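Huker Hand-Held Gripper Pair - setting up, looking after and putting right

Thank you for stopping by the Huker page. We've been making these hand-held grippers for long enough now to know that most people who land here have already got a pair in a drawer or on a charging shelf, and want to know how to keep it going, so we've put the care notes first and the ordering bits at the bottom. If you're still making up your mind, do read on anyway - it's the best way of seeing what you'd be taking on.

What comes in the case

Two grippers (left and right), two marker cubes with their mounts, the cables, a spare set of jaws, and a small bag of screws that we'd ask you please not to tip out over a shiny floor. The headset and the backpack rig are sold separately, and older Aren rigs will fit with the adapter lead.

Setting up a room

Give yourself more space than you think you need. A sink top and a bit of clear floor will keep two or three people busy for a whole afternoon, provided everyone has somewhere to turn round. Run the cables along a wall if you can, and put bags up on a chair or sofa.

Lighting matters more than furniture. Ceiling tubes are fine, and blinds are well worth having, as strong sun falling across a marker cube is the commonest cause of lost tracking that we hear of on the helpline.
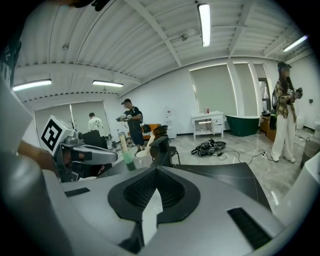
Fitting the marker cubes

Slide the cube on to its mount until it sits square, then nip up the screw with the short key. Finger-tight plus a small turn is plenty. Please don't use thread glue, however tempting it is, because you will want that cube off again one day. The left and right cubes carry different patterns and should stay with their own grippers; a dab of paint inside the mount helps if you have more than one pair.

Wipe the faces with a dry cloth before each session. Fingerprints are surprisingly good at hiding a corner of the pattern, and so is a thumb, so it's worth reminding new people to keep their hands down on the grip. Piyumi Begum on our repair bench likes to have everyone hold the grippers up in front of them before they start, and look each one over from the jaws back. 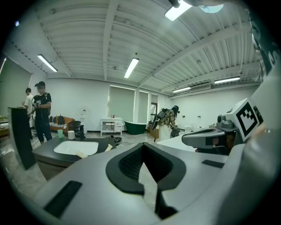

We're often asked how long a pair will run between services, and it does depend on what you do with them. Around sinks and kitchens we'd say have the jaws off after 50 hours, clean the pivots with a soft brush, and put back the tiniest smear of Bawa grease. In a dry office you can leave it a good while longer. Don't rinse the grippers, ever - the jaws will forgive you but the body won't.

Checking the grip

Thin things show up wear long before thick ones do. Keep a couple of light wooden sticks with your kit and try picking them up from a flat worktop, first with one hand and then with the other. If a stick rolls or slips out sideways, look at the inner faces of the jaws. A shiny patch means they're due for changing, and a spare set takes a few minutes to fit.

While you're at it, open and close each gripper fully 21 times and listen. A faint click near the end of the travel is normal on the Prolleck version. A scrape isn't, and we'd rather hear about it early. 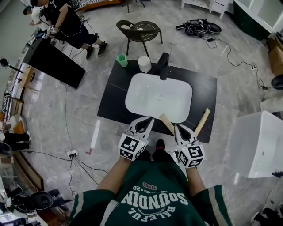

Repairs and spares

Wian Fourie looks after returns, and he's a patient man, so do ring him before you take the body apart. The workshop is open until 4 in the afternoon. Send both grippers even if only one is poorly, with their cubes on, and tell us which rig they run from.

Jaw sets, cube mounts and screws are kept on the shelf. Replacement bodies are made to order, and the waiting list is at its longest in May.

Spare jaw set, pair: part 56
Cube mount with screw: ask for left or right
Guarantee: 2 years, jaws not included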